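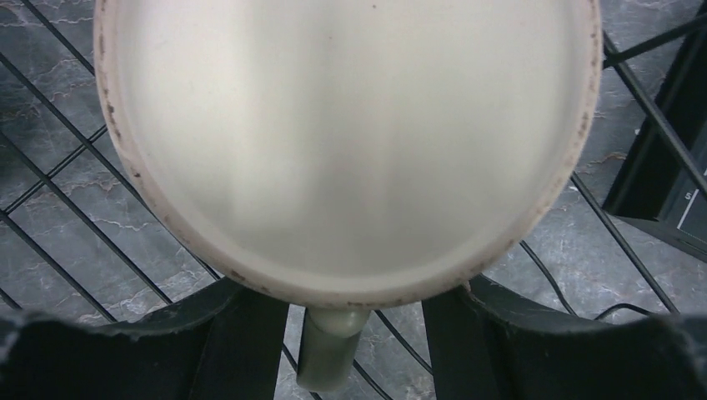 **What takes brown stains off a white ceramic mug?**

Baking soda and a damp cloth, in most cases. Tea and coffee leave a thin film on the glaze, and a mild abrasive rubs it off in a minute or two. If the brown is in the clay or under the glaze, nothing you own will shift it.

I went looking for a better method than that and I can't say I found one. I did find a lot of people selling things. What follows is the order I'd work in, cheapest first, with notes on what I think is a waste of an evening.

## First, find out if it's a stain at all

Plenty of mugs are sold with brown flecks in the glaze, often heaviest at the rim. Clindach has a whole speckled line, and I once spent a good quarter of an hour scrubbing one before it dawned on me that I was trying to remove the decoration.

Three quick checks:

- Run a fingernail across a spot. A film sometimes feels faintly grabby, and a bit of it may come up under the nail. A fleck fired into the glaze feels like the rest of the mug.
- Look where the marks are. Drink stains like the inside wall, the level you usually fill to, and the place your lips go. Dots all the way around the outside are more likely to be part of the design, though I wouldn't bet a lot on it.
- Rub one small patch with baking soda for thirty seconds. If it's any paler, carry on. If it's exactly the same, go to the last section.

The third check is the one I trust. The other two are guesses that save you opening the box.

## What you need

- Baking soda, ordinary, from the baking aisle
- A soft cloth or the soft side of a sponge
- An old toothbrush for the rim and around the handle
- Dish soap
- Oxygen bleach powder, only if the first round fails

That's the lot. You don't need a "mug kit". Grilska sells one with 3,809 reviews, and I read far more of them than was sensible. Most of the happy ones describe putting powder on a wet cloth and rubbing. The cloth in the kit is a nice cloth. I still wouldn't pay for it.

## Method one: baking soda

1. Wash the mug with dish soap and hot water first. Grease stops the powder from getting at the stain, and a fair number of "stubborn" marks are just old milk.
2. Shake out the water but leave the mug damp.
3. Put a teaspoon of baking soda in a saucer and add water a few drops at a time until it's like toothpaste. People go wrong here by making soup. Too thin and it slides straight off.
4. Rub the inside in small circles. Light pressure, more passes.
5. Do the rim with the toothbrush, going over the lip from inside to outside. Keep turning the mug.
6. Brush around both ends of the handle, where it joins the body. There's nearly always a brown line hiding in there.
7. Rinse, dry with a white towel, and look at it by a window. Wet glaze hides a film very well, so don't judge it in the sink.

Repeat once if it's better but not done. If the second go makes no difference, a third won't either.

## Method two: the soak

For a mug that has had strong black tea in it every day since December, rubbing gets dull. Heydari breakfast blend is what does it to mine, and I'm not giving it up.

Dissolve oxygen bleach powder in hot water, at whatever strength the package gives for dishes. If the package doesn't mention dishes, don't use it on dishes. Fill the mug right up so the rim is covered, or sit the whole thing in a bowl. A mug filled to just below the lip comes out with a clean inside and a brown ring at the top – a look I can't recommend.

Leave it an hour, tip it out, wash it with soap and rinse it well. Don't mix the soak with vinegar or any other cleaner.

A 16-ounce mug takes more powder than you'd think, so do several at once in a bowl and get your money's worth.

## Things I'm not convinced by

**Vinegar.** It's good on limescale, so if you have hard water (Karnden's is dreadful) it can help by lifting the scale that the stain is sitting in. On plain tea film I get very little out of it.

**Vinegar and baking soda together.** Lots of fizz. The two mostly cancel each other out and you're left with slightly salty water. It looks busy, I'll give it that.

**Denture tablets.** These do work, slowly. They're a soak in an expensive shape.

**Salt and lemon.** Fine if there's half a lemon going soft in the fridge. It's scratchier than baking soda, and I'd keep it away from anything with gold on it.

**Steel wool.** No. It can leave gray marks on a white glaze, and then you have a second thing to clean off.

**The dishwasher.** It stops new stains building up. I've never seen it take off an old one, whatever the detergent box says.

## If it won't come off

Look closely at the mark under good light. Thin brown lines in a web usually mean the glaze has crazed and tea has gone down into the cracks. A long soak may fade them, but they tend to come back. Brown at a chip is the bare clay soaking up whatever you pour. I'd stop drinking from a mug with a chipped lip and put pens in it.

If the spots are smooth, evenly scattered and didn't change at all in the patch test, they're probably meant to be there. Check the maker's page for the same mug before you reach for anything harsher, and leave the toothbrush by the sink for the next one.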